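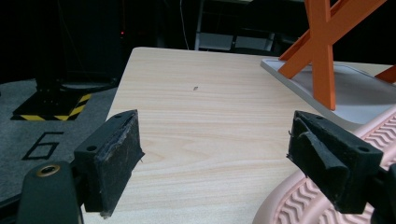

Our group asked whether halftime speeches help high school football teams at Primton come back from behind. Coaches swear by them. We had our doubts.

Florian Wieser and I charted 30 games in which the home team trailed at the break. Edit Borbély timed the speeches.

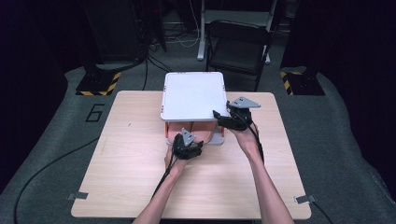 Long speeches did no better than short ones, and in October they did a little worse. Our sample is small — one coach gave most of the talks — so I would not build much on it. Some parts of the game were as closed to us as the back of that white box with the pink interior. Injuries were one of them.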